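Home | Boards | Rules | Search | Log In

Facilities and Workspace Board > Furnishings > Surface care for shared tables

Posted 8/27/18 by Registrar_North

Members are invited to comment on the proposed text for the shared table section of our furnishings guide. The present text was written when most sites had dark tables with a hard varnish. Many sites have since changed to pale tops, and the old advice on cleaning and replacement no longer fits. The draft reads as follows:

"Shared tables shall be wiped at the close of each day with a damp cloth and a mild soap. Abrasive pads shall not be used. A table shall be replaced when its surface can no longer be cleaned to an even color."

The last sentence drew the most questions at the July meeting. Comments on that point would be especially welcome.

Reply from holdfast_admin

Our office supports the first two sentences as written. We cannot support the third. We maintain 278 tables over several buildings, and a fair share of them would fail the test tomorrow morning. Coffee leaves a ring on a cream top that no mild soap will remove. The table remains level, sound and perfectly fit for use. To discard it over a ring would be a poor use of public money.

I would suggest "when its surface is no longer sound" and leave color out of the matter entirely.

Reply from Linden_Office

With respect to the previous member, color cannot be left out. Visitors judge a room by its tables. We received more written complaints last year on stained tops than on heating, and our heating is not good.

We moved to the Storarberg pale top two years ago. It has been easy to keep, provided that spills are dealt with the same day. Our cleaning contractor, Cestetti, was at first using the same green pads on the tables as on the sinks. That practice left a dull patch on nearly every table on the second floor before it was stopped. I would therefore ask that the sentence on abrasive pads be moved to the beginning of the section, where a contractor will see it.

Reply from quarto259

May I raise the question of seams? The draft is silent on them. Where a top is made in sections, or where two tables are pushed together for a larger group, the line between them collects crumbs, pencil dust and whatever was in the last cup. A damp cloth drawn across the seam only pushes the dirt further in. Our staff now wipe along the line first and across it afterward.
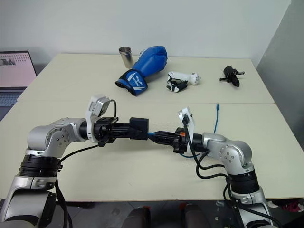

The same applies to the edge nearest the wall, which is easily missed when a table has been set close against it. We ask that tables be pulled forward 3 inches on Fridays so that the back edge can be reached. I do not propose that this be made a rule for every site, but it might be included as a note.

Reply from holdfast_admin

I have no objection to a note on seams. I do object to moving tables every week. Ours are heavy, the floors are soft, and each move leaves a mark. We would be trading a clean edge for a damaged floor.

Reply from quarto259

Felt pads under the legs settled that problem for us. They cost very little – a bag of 100 lasts our building most of the year.

Reply from Board_of_Works_2

Felt pads collect grit and should be checked as well, or they will scratch the floor they are meant to protect.

On the main question, we tested a Sugiyama cream top and a Proltia gray top in the same reading room over one winter. The gray top hid rings better but showed every fingerprint near the window. The cream top was the reverse. Readers had no clear preference, and the cleaning staff preferred the gray. I mention this because the draft assumes that "even color" means the same thing on every surface. On the gray top, it depended on the time of day at which one looked.

Reply from Linden_Office

That is a fair point, and I would accept "even color under the normal lighting of the room." I would still not accept the removal of color from the text. If the only test is whether the table stands up, some offices will never replace anything.

Reply from holdfast_admin

Our office has tables older than most of its staff, and they are in daily use. I do not regard that as a failing.

Reply from Registrar_North

Thank you to all who have replied. The following changes will be made to the draft. The sentence on abrasive pads will come first. A note will be added on wiping along seams before wiping across them. The moving of tables will be left to each site, with a mention of felt pads and the need to check them.

The replacement sentence remains open. Two versions will be put forward, one with color and one without, and each site will be asked to state which it prefers. Please send the choice of your site through the usual form and not in this thread, as replies posted here are not recorded.

Reply from Board_of_Works_2

Could the form be corrected before it is sent out? The July version had no space for the name of the building.

Reply from Registrar_North

The form has been corrected. Sites that sent in the July version do not need to send it again.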